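Sedton Documentary Festival
Programming meeting, 2025-07-03
Minutes taken by Lahcen Ramadan

Opening film
We have one! The group agreed to open with "Foltinine," the feature about the radio station and the family that kept it on the air. Everyone who had watched the full cut loved it, and the last 14 minutes got people talking over each other (in a good way). The director has said yes to a Q&A after the screening. Lahcen to confirm travel dates.

Submissions
We closed with 76 films, our best year yet, and more than 60 have now had two viewings. The remaining ones will be shared out by email tonight. Please send scores even if you only feel lukewarm about a film - a middling score still helps us place it. The shorts are especially strong this time and there was real excitement about "Slaoui," which two people asked to see again on a proper screen.

There was a long talk about whether to run the shorts as one block or put one before each feature. Agreed to try the single block on the first night, with the two longest shorts paired with features later in the week.
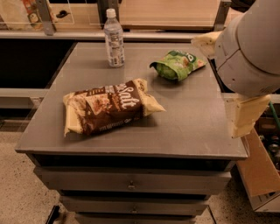
Chips and a bottle of water on the gray cabinet.

Venue
The Lemton Theater has offered us the main room for all four nights, with 100 seats and the new projector. This is wonderful news, and a big step up from the library basement. The theater would like our final schedule before we announce anything. The small upstairs room is ours too, for panels and the student program.

Still open: whether the lobby can hold the poster display and the ticket line at the same time. Lahcen will go over with a tape measure.

Guests and press
Two local papers have asked for early access to the opening film. Agreed to offer them a press screening in the morning, with the same Q&A rules as last year: hands up, one question each, and the moderator picks. The panel on filming people who are grieving got a warm response and will go ahead. We need a moderator who has made this kind of film. Names to Lahcen, please.

Tickets
Prices stay the same. Passes go on sale first, single tickets a week later.

Any other business
The winter screening will be in December, film to be chosen. Bring suggestions to the next meeting - old favorites welcome!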